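Thursday, after lunch

Jewellery sorting, day two. Yesterday's plan was to finish the Cardoso lot by four. Yesterday's plan was written by somebody who had not yet opened the Cardoso lot.

State of play: the list runs to 131 entries, and I am at 18. The necklaces went quickly because most of them arrived in their own bags. The bangles did not. They came in one tin, and whoever packed the tin had views on efficiency that I don't share.

Moved everything through to the bedroom, as the bench is still covered in Durkis paperwork and will be until one of us cracks. The little blue table is lower than I'd like but the cartoon cloth has turned out to be a decent surface. Beads don't roll off it the way they do off the bench, and anything gold shows up nicely against the clouds. Downside: small silver things vanish among the flowers and dots. Pat the cloth down before folding it. I mean it.

Method, such as it is. Everything for the next tray comes out in a row, gets looked at, gets a line in the book, then goes into the grey lid. Nothing goes into the lid before it has its line. I broke this rule once yesterday and spent the best part of an hour hunting for entry 11, which was in the lid.
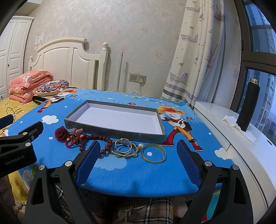

Row before boxing, lid still empty. Beads, rings, bangles, rose.

Notes on this row:

The red bead strand is down as "necklace" on the Sakeo sheet. I have left the word alone and put a question mark next to it. Clasp to be checked with the good lamp.

Two rings, one sitting on top of the other. Separate lines, please. The old list has them as a pair, and apart from both being round I can't find an argument for it.

Bamboo-style bangle and pearl bangle: wrap each one. The pearl goes in last, on top, where it can't be leaned on by its neighbours.

The fabric rose is not jewellery under any heading we have. Neither is the tasselled thing with the green charm, quite. I've opened a category called "Other, red" and expect it to be the fullest box by Friday.

Supplies: out of the small tissue squares again. The Prosus order was for 201, which sounded generous when I placed it. Cutting up the large sheets meanwhile, badly.

To do: number the lids on the short side, not the top. Get the tin out of my sight. Ask whether we can have the bench back.

Stopped at ten past five with the row written up and the book one page longer. Still to find: the lid's bottom half.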